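Picking small objects from deep-pile carpet with a sleeved arm
Vastside project, group report, section 4

4.1 Purpose

The earlier sections dealt with pick tests on a bare table. In those tests the height of the surface was fixed and could be typed into the program. Carpet has no single height. The pile gives way under load, and a small object can sink below the tips of the fibres. The second half of the project looked at whether the arm could find a usable stopping height by itself.

4.2 Set-up

The arm was run in its fabric cover throughout, as required by the lab safety sheet. The cover adds drag at the lower joints, so the joint torque readings were zeroed with it fitted. Control ran on the Tawfik board, using the descent routine written by Hicham Bouazza. Peadar Mac Suibhne wrote the logging and did the analysis. The test surface was a shaggy pink carpet laid flat on the floor.

On each trial the arm moved to a start point above the pile, came down in small steps and stopped when the change in torque between two steps passed a set limit.

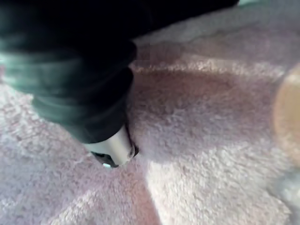

Photo: Hicham Bouazza / Vastside project group

With the arm this low, its shadow lies over the pile to one side of the tip. This matters for the vision step, which sorts carpet from object by brightness. Shaded pile reads as a much browner tone than lit pile, and early versions of the code marked the edge of the shadow as the edge of an object. The fix was to take the picture used for sorting at the start point, before descent.

4.3 Results

The log holds 1,908 descent steps. Two faults account for most of the failed trials:

Early stop. The cover creased at the bend and the torque rose before contact.
Late stop. The tip passed between tufts and met little resistance until it reached the backing.

Raising the torque limit reduced the first fault and made the second worse. A limit of 8 per cent above the zeroed value was kept for the remaining trials.

4.4 Further work

The torque check should be paired with a distance sensor at the tip. Repeat trials on a short-pile carpet are planned for February.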